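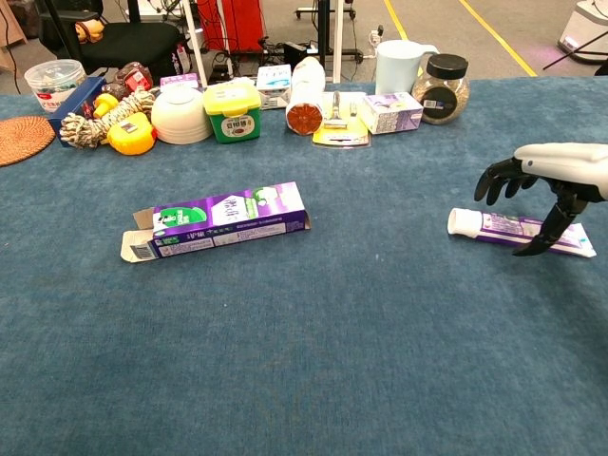 October, bench notes, afternoon block

Toothpaste into box, right hand only. I've been wanting to get to this one for ages and it's every bit as fiddly as I hoped! The target is 100 good episodes before we hand the batch to Arnel for training, and we're at 20 as of the coffee break.

How I'm running it: box starts open on its side, center-left on the cloth, flap folded out. Tube goes down flat, more to the right. I nudge both a little between takes so the policy doesn't just memorize one spot (looking at you, Pulasness set, where the cup never moved an inch and the model fell apart the day someone bumped the table).

The thumb is the hard part. If I close the fingers first, the tube rolls away on the fabric and I end up chasing it. Solange showed me her way, which is to park the thumb on the far side of the tube and then bring the fingers down to meet it, and it went so much better after that. She's been driving the Kaner glove a lot longer than I have and it shows. My wrist is sore, hers never is, so I guess I should ask about that too.

Threw out 2 takes. One was a squeeze that was way too hard, and in the other the tube caught on the flap and shoved the whole box along. I kept the raw logs for that second one in the "recoveries" folder, Iolanda thinks we'll want them later and I'm inclined to agree.

Clutter: the back row stays in for the whole batch. Bowl upside down, pitcher, razor card, rope toy, the jar with the black lid, all of it. Please don't tidy up over there! I do want to shuffle the order halfway through, and maybe swap in a few things from the Teixeira bin, but the other small white-and-purple boxes should stay put. They're good distractors for the toothpaste.

Question for Rezaul: do we label a regrasp as part of the same episode or split it? I've been leaving it as one and writing "regrasp" in the comment field. Easy to change now, a pain to change at the end.

Picking up again at 4:30 with the tube turned cap-right.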